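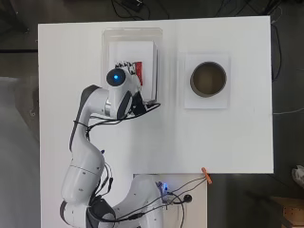
Clear plastic tray on a white table

Search this site Enter keywords Go

Print this page | E-mail this page

26 Feb 2022

Good morning, fern people! I have had so many messages about the June fern weekend in Cletton that I'm going to put everything I know into one long thread, and then you can all come back to it when you've lost the details (I will be doing the same).

First things first. The weekend is on, it's in June, and it's at Mackay Hall again, which is 1502 Evik Road, just past the feed store on the way out of Cletton. If you reach the bridge you've gone too far, and there's a wide spot on the other side where you can turn around.

The exact dates go out with the registration letter. I know that's frustrating for those of you trying to get vacation time approved, and I've asked for them to go up on the notice page as soon as the hall confirms.

For anyone new — the fern weekend is two days of walks in the morning and tables in the afternoon, where we sit down with hand lenses and keys and argue very pleasantly over what we saw. You do not need to know a single fern before you come. My first year I knew bracken, and I was wrong about the first bracken I pointed to.

Walks are capped at 15 people each. The trail along Evik Creek is narrow and a bigger group ends up strung out so far that the back half never hears a word. There will be four walks each morning, so there's room for a good crowd overall, but you do need to sign up for your walk by number when you register.

Walk 1 is the creek walk. Flat, shady, slow, lots of stopping. If you have a bad knee or a small child or you just like to look at one log for half an hour, this is yours. Maidenhair, lady fern, and sensitive fern are all close enough to the path that you can see them without stepping off it.

Walk 2 goes up to the ledges above Skikavville. It climbs 1000 feet and the last part is steep and rocky, with roots that get slick. Please take this seriously! It's a beautiful walk, and the polypody up there covers whole boulders like a rug, but it does take all morning and there isn't a shortcut back.

Walk 3 is the old quarry road. Part sun, part woods, easy footing, and the best chance at the little spleenworts that grow in the cracks. Bring your lens on this one, they're tiny, and you'll be mad at yourself if it's back in the car.

Walk 4 is the swamp walk. You will want rubber boots, and I mean tall ones, not the cute ankle kind I wore that one year and poured out in the parking lot afterward. Cinnamon fern and royal fern taller than I am (I'm not very tall, but still).

Somebody asked if you can do the same walk both mornings. Yes, if there's space after everyone has had a first pick. I've done the creek twice in one weekend and saw completely different things the second time, mostly from going along with people who looked lower down than I do.

Afternoons start at one thirty in the big room at Mackay Hall. There's a beginners' table where you learn the parts of a frond — stipe, rachis, pinna, all those words — and there's a table for spores, and a table where people who already know too much go through the wood ferns. I sit at the wood fern table and I still can't tell half of them apart.

On the spores. Several of you asked if we're doing the spore sowing again, and yes we are, by popular demand. You'll tap a ripe frond over a sheet of white paper, leave it alone for the rest of the afternoon, and go home with a folded packet of brown dust and a page of instructions.

Fair warning that growing ferns from spores is slow going. Mine sat there looking like a green smear for months and I nearly threw them out twice. Then came these little flat heart shapes, and then one day a frond about as long as an eyelash. I called my sister to tell her and she was very kind about it.
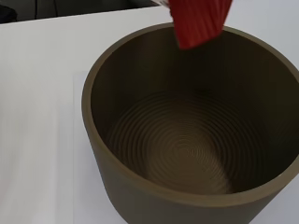 Topics: Growing ferns at home

Since I'm on the subject, a few words on pots, which is what half of my messages were really asking. Ferns from the woods around here don't need anything fancy. They want a pot that drains, a mix with plenty of leaf mold in it, and a spot out of the hot afternoon sun.

I used to put every little fern straight into the biggest pot I had, thinking I was being generous. The soil stayed soggy for weeks and I lost a lovely Christmas fern that way. Now I go up one size at a time. It's more work and I grumble, but I haven't lost one since.

Water when the top of the soil feels dry to your finger. Rain water if you have it, tap water if you don't, and please don't lie awake over it. My mother grew a Boston fern on her porch for longer than I was in school and it got whatever was left in the dish pan.

Please, please don't dig ferns on the walks. The land on both sides of Evik Creek belongs to people who let us in every year out of the goodness of their hearts, and the ledges above Skikavville are protected. The plant sale is for taking ferns home, and everything on it was grown from spores or divided from somebody's garden.

The plant sale opens at noon on the second day, on the porch side of Mackay Hall. Bring a box or a flat for the ride home. Cash or check, no cards, the signal out there is hopeless. If you have divisions to donate, label them if you can and write "don't know" if you can't. We had a whole row of "don't know" last time and they sold first.

Food! Lunch both days is soup and bread and whatever pies turn up. There's a vegetarian soup and another one. Supper on the first night is potluck, so bring a dish to share and your own plate and fork. Coffee is on early, before the walks leave.

Places to sleep. The motel in Cletton fills up fast in June with the fishing people, so call soon. There's camping in the field behind the hall, tents only, with a water tap and the hall restrooms unlocked all night. It does get cold down by the creek, even in June. I bring the winter sleeping bag and I've never been sorry.

What to bring: hand lens, water bottle, bug spray, a hat, rain jacket, something to sit on. A notebook if you're the notebook kind. We have a few loaner lenses in a coffee can by the door, and I'd love to see them all come back to the can this year.

Dogs are a no on the walks, I'm afraid. I miss mine all weekend too.

Kids are welcome and kids' walks are free. Children under twelve need a grown-up on the same walk. They tend to find the adder's tongue before any of us do, being closer to the ground, and it makes them unbearable for the rest of the day in the nicest way.

I've been coming since 2000, when it was one walk and a card table, and there was so much rain that we keyed out the same three fronds over and over in the back of a station wagon. I met two of my dearest friends in that station wagon. So if you're nervous about coming alone, do it anyway, and come find me. I'll be the one in the green hat with the broken brim.

Registration is by mail or at the hall desk. Put your walk number, a second choice, and whether you're camping. If you don't hear back in three weeks, write to me here and I'll go ask.

One more, I forgot the parking. Cars go on the gravel, not on the grass by the road, because the ditch there is deeper than it looks. Okay, I'm going to go water things. Ask me anything and I'll answer tonight after supper.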